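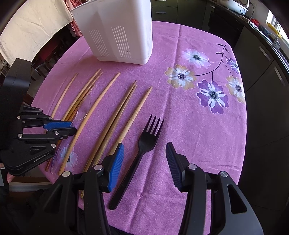 撰稿：Sisitz 制作管理部　|　呈送：Rankin 影视基金项目办公室　|　报告期截至六月　|　文件类别：阶段进展报告（第三期）

剧集《Kultley》第二季阶段进展报告

一、报告范围

本报告涵盖剧集《Kultley》第二季自主体拍摄中段至后期制作初段的执行情况，包括拍摄进度、素材管理、剪辑、视觉效果、声音、美术资产、交付准备、经费使用和风险事项。剧本开发与选角两部分已在第一期报告中结项，本期不再列入。宣传与发行事务由播出方另行汇报。

第二季共11集，单集片长沿用第一季规格。全季采用交叉排期拍摄，即按场景地点集中拍摄各集同景戏份，后期再按集归并。因此下文所述“完成”分为两种口径：拍摄口径按场次计算，后期口径按集计算，两者不可互相换算。

二、拍摄进度

合同约定的拍摄周期为80个拍摄日，不含转场日和法定休息日。截至报告期末，主摄制组的全部拍摄日已执行完毕，第二摄制组尚有一组空镜和车内背景素材待拍。第二组的剩余工作不涉及演员，不占用主场景，对后期排期没有前置约束。

内景部分在 Sisitz 的两座摄影棚内完成。一号棚为常备景，包括码头管理处、档案室和居民楼三层走廊；二号棚为轮换景，本季先后搭建四套，每套拍摄结束后经剪辑组书面确认方可拆除。确认流程要求剪辑组对该景的全部场次完成初步串联，并列出可能需要补拍的镜头。四套轮换景中，有一套在确认阶段提出了补拍要求，补拍在拆景前完成，没有产生重新搭建的费用。

外景部分集中在港区和北侧山路。港区外景受潮位限制，每日可用时段较短，导演组将对白量大的场次移入棚内，仅保留必须体现水面的镜头。此项调整已在第二期报告中备案。山路外景有两个夜戏单元因能见度不足延期，后利用预备日补足。全部预备日现已用尽，如播出方在审看后提出新增场次，需另行申请拍摄日。

现场录音方面，港区外景的环境噪声高于勘景时的测量值，原因是邻近泊位在拍摄期内恢复了作业。受影响场次已逐条标记，由声音组评估是否需要补录对白，见第五节。

三、素材管理与剪辑

拍摄素材每日收工后由数据管理员完成校验和三份备份：一份留存现场，一份送剪辑机房，一份存放于异地库房。校验采用逐文件比对方式，比对报告随素材一并归档。报告期内发现一次校验不一致，涉及单张存储卡上的一个文件，经从原卡重新拷贝后恢复，素材未丢失。该存储卡已停用。

自本季起，素材登记、镜头编号和版本流转统一使用 Grokik 系统。第一季由各部门分别维护表格，同一镜头在剪辑、视效和声音三处编号不一致，核对工作占用了较多后期时间。Grokik 上线后，镜头编号由剪辑组在锁定粗剪时一次生成，下游部门只能引用，无权修改。迁移初期出现的主要问题有以下几类：

编号规则对多机位同步素材支持不足，须以后缀区分机位。后缀规则已写入使用手册。

审看意见与时间码绑定，剪辑版本更新后部分意见出现偏移。目前的处理办法是每次更新版本前先关闭上一版的全部意见，未解决的逐条转移至新版。

外部供应商账户权限过宽，可查看与其无关的集数。权限已按集重新划分，历史访问记录经核查无异常。

剪辑分为两组并行，分别负责单数集和双数集。第一集至第四集已完成导演版，其中前两集已提交播出方审看，收到书面意见并完成修改。第五集至第七集处于粗剪阶段，其余各集处于素材整理和场次串联阶段。第六集因叙事结构调整，原有的双线交替改为前后两段，涉及一处回忆段落的位置变动。该调整不需要补拍，但会改变第七集开场的信息铺垫，两集须同时提交审看。

片长控制方面，第三集导演版超出规格，现已压缩至允许区间内。删减内容以过场和重复交代为主，对白删减已与编剧组核对，未影响后续情节所需的线索。第四集略有余量，不作处理。

四、视觉效果

经场次拆解，全季视效镜头总量核定为828个，按工作性质分为四类：环境延展、擦除与修补、合成、全三维镜头。第一类数量最多，主要用于港区天际线和水面远景；第四类数量最少，但单镜头工时最高，集中在最后两集。

前四集的视效镜头已全部派发，其中前两集已通过内部终审。派发遵循“剪辑锁定后派发”的原则，例外情形为全三维镜头：此类镜头的模型和灯光开发周期较长，在剪辑锁定前先行启动资产制作，待锁定后再确定镜头长度。先行启动的范围限于已在分镜阶段确认的内容，避免因剪辑调整造成返工。

水面模拟是本季的技术难点。第一季采用预制素材合成，在远景中效果可接受，中近景则存在波形重复的问题。本季对中近景改用流体模拟，渲染负荷相应增加。测试结果表明，按现有渲染资源，单集水面镜头可在排期内完成，两集同时提交渲染时则会出现排队。视效组据此将各集渲染窗口错开，并为最后两集预留外部渲染资源，费用已列入原预算的技术备用项。

色彩管理方面，现场监看、剪辑代理、视效交换和终版调色使用同一套色彩转换流程。前期曾发现剪辑代理与视效返回镜头之间存在暗部偏差，原因是其中一家供应商的工作站使用了旧版转换文件。供应商已更新，受影响的镜头已重新输出并复核。

五、声音与音乐

对白剪辑已在前两集展开。根据现场标记，港区外景的部分对白需要补录。声音组先以降噪处理评估可用性，只有处理后仍影响辨识度的条目才列入补录清单。补录安排在七月，演员档期已确认。补录时使用与现场相同型号的话筒，并在录音棚内按原机位距离设置，减少后期匹配的工作量。

音效部分新建了码头机械和木质船体两个素材组，均为实地采集。采集记录随素材登记入 Grokik，版权归属按投资协议执行。

音乐方面，主题音乐沿用第一季，配乐按集提交小样。前四集小样已完成一轮反馈，意见集中在第二集中段音乐过满的问题，作曲方已减少该段配器层次。管弦乐部分计划在全部剪辑锁定之后集中录制。若第六集和第七集审看延后，录制日期需相应顺延，录音棚取消条款允许一次免费改期。

六、美术与服装资产

第二季新增和沿用的服装、道具、陈设合计3,000件，已全部完成登记。登记信息包括所属场景、连续性状态、存放位置和处置方式。处置方式分为留存、租赁归还和报废三种。租赁物品已归还供应商，归还单据由美术组保存；有损耗的租赁物品按合同赔付，赔付金额未超出损耗预算。

留存物品存放于 Sisitz 自有库房。常备景暂不拆除，是否长期保留取决于后续季度的决定。保留期间的场地占用费由 Sisitz 承担，不计入本项目成本。

服装连续性方面，交叉排期使同一角色在一天内可能拍摄不同集的戏份，换装错误的风险较高。服装组为每个角色建立按剧情时间排列的造型表，现场换装由两人复核。剪辑阶段发现一处外套纽扣状态不连贯，位于第五集，可通过换用另一条镜头解决。

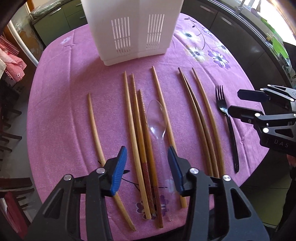

七、交付准备

交付规格以播出方最新版技术文件为准。与第一季相比，主要变化在字幕和音轨两项：字幕须提供对白字幕和听障辅助字幕两种版本；音轨须单独提交对白、音乐和音效分轨，且各分轨不得含有母线压缩。声音组已按新规格调整工程模板，前两集的试交付文件通过了自动检测，人工检测结果尚未返回。

画面终版以无压缩母版归档，播出版由母版转码生成。每集交付包须附质量检测报告、音乐使用清单、素材授权清单和演职员表。授权清单中有一项档案影像的使用范围仅限本地播出，不含海外发行。法务组正在与权利方协商扩展授权，如未能达成，则以自拍素材替换。替换涉及两处短镜头，不影响剪辑结构。

演职员表格式按第一季执行，各部门名单已开始收集。名单须经本人或其代理确认后方可提交，提交后不再接受更改。

八、经费使用

本期经费支出集中在拍摄尾段人工、场地、设备租赁以及后期启动费用。拍摄类支出在预算范围内，其中外景交通一项超支，由棚内搭建结余抵补，未动用不可预见费。后期类支出按里程碑支付，目前已支付剪辑和视效的首期款项。

技术备用项已部分用于预留外部渲染资源。该笔费用为预订性质，未使用部分可按合同比例退还。明细账和支付凭证另行装订，随本报告纸质版一并报送。

依据资助协议，下一笔拨款的条件为前四集导演版完成，以及拍摄素材归档报告提交。第一项已达成，第二项须待第二摄制组素材入库后出具。Sisitz 申请项目办公室在收到归档报告后启动拨款审核，无需等待下一期进展报告。

九、风险与应对

第六集、第七集审看周期。两集须同步审看，若意见涉及结构，将影响视效派发和配乐录制。应对措施为提前向播出方提交场次大纲，先就结构取得书面意见，再提交成片。

最后两集渲染负荷。已错开渲染窗口并预留外部资源。若全三维镜头长度在锁定后明显增加，需重新核定工时，核定结果将单独报送。

档案影像授权。替换方案已准备，所需素材可由第二摄制组在剩余工作中一并拍摄，因此最迟须在第二组收工前作出决定。

补录档期。演员档期为一次性安排，未设备用日期。声音组须在补录开始前完成全部受影响场次的降噪评估，避免遗漏条目。

十、下一阶段工作安排

六月内完成第二摄制组剩余拍摄和全部素材入库，出具归档报告。

七月完成对白补录、第五集导演版，以及第六集和第七集的同步提交；前四集视效镜头进入终审。

八月完成第八集至最后一集的粗剪，启动最后两集全三维镜头的灯光与渲染，并完成前两集正式交付包的制作。

需项目办公室答复的事项有两项：一是第八节所述拨款审核的启动时点；二是视效供应商新增一家分包方的备案申请，申请材料已随上期往来函件提交，该分包方仅承担擦除与修补类镜头，不接触未播出的完整剧集。

附件目录：拍摄日执行表；Grokik 镜头登记导出表；视效镜头分类与派发状态表；服装道具登记册；经费支出明细；播出方审看意见及修改回执。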